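Seconde main : ce que vaut vraiment un point de fidélité

Par Maya Nimri
2018-05-02

Le dépôt-vente n'a longtemps connu que la carte tamponnée. Les programmes à points, courants dans la parfumerie et l'alimentaire, y arrivent avec un problème propre au secteur : l'enseigne ne fixe pas son coût d'achat, elle partage le prix de vente avec le déposant. Toute remise doit donc être imputée à quelqu'un, et les contrats de dépôt rédigés avant l'arrivée de ces programmes ne précisent pas à qui.

Mesten, réseau de 11 boutiques de vêtements d'occasion, a tranché en avril. Le point est acquis sur le montant net encaissé, hors retouches et hors cartes cadeaux. La remise obtenue en échange est supportée par l'enseigne seule, et la part du déposant reste calculée sur le prix étiqueté. Gönül Akbulut, responsable de l'exploitation, reconnaît que la marge unitaire recule sur les articles à petit prix. « En dessous d'un certain ticket, la commission ne couvre plus la remise. Nous avons fixé un seuil d'utilisation, et il sera révisé. »

Le taux d'acquisition

Deux modèles coexistent. Dans le premier, le point est proportionnel à la dépense. Dans le second, il est attaché au passage en caisse, quel que soit le montant. Le modèle au passage favorise la fréquence, mais il incite à fractionner les achats : une cliente qui règle trois articles en trois tickets obtient trois fois le crédit. Ağca, qui exploite des friperies au poids, l'a abandonné après un trimestre et applique désormais un point par tranche entamée.

Thảo Lương, qui a paramétré les caisses des deux réseaux pour l'éditeur Trulix, signale un effet d'arrondi souvent négligé. Lorsque l'arrondi est fait ligne par ligne, un panier composé de nombreux petits articles rapporte davantage qu'un panier de même valeur comptant une seule pièce. Sur un fichier de 2716 comptes, l'écart entre arrondi à la ligne et arrondi au ticket atteignait environ 2 % des points émis. Le calcul au ticket est à présent l'option par défaut du logiciel.

Points dormants et comptabilité

Un point émis et non utilisé constitue un engagement. Il doit être évalué à la clôture, ce qui suppose une hypothèse sur la part qui ne sera jamais réclamée. Chez Mesten, 2251 comptes étaient actifs à la fin du premier mois, chiffre trop faible et trop récent pour en tirer un taux d'utilisation fiable. La provision a été constituée à la valeur pleine. Nermin Ersoy, qui suit le dossier côté comptable, préfère cette méthode prudente pour le premier exercice, quitte à reprendre une partie de la provision ensuite.

La durée de validité joue directement sur ce montant. Une expiration courte allège le passif, mais elle s'accorde mal avec un rythme d'achat saisonnier : une cliente qui vient pour les manteaux puis pour les robes d'été perdrait ses points entre deux visites. Mesten retient une durée glissante, prolongée à chaque achat ou à chaque dépôt.

Le cas des retours reste ouvert. Les points correspondant à un article repris sont annulés, y compris s'ils ont déjà été dépensés, et le solde peut devenir négatif. Le logiciel l'admet ; le règlement affiché en boutique n'en dit rien. 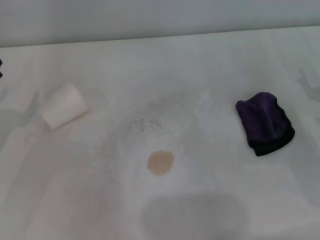 Récompenser le déposant

Les programmes actuels s'adressent à l'acheteuse. Or une partie de la clientèle dépose et achète à la fois. Doaa Mahrous, fondatrice du dépôt-vente Darkument, crédite des points au moment où la pièce déposée est vendue, et non à sa réception, pour ne pas encourager l'apport d'articles invendables. Les deux soldes sont tenus séparément : les points de dépôt réduisent la commission, les points d'achat réduisent le prix. Leur conversion de l'un à l'autre n'est pas prévue pour le moment.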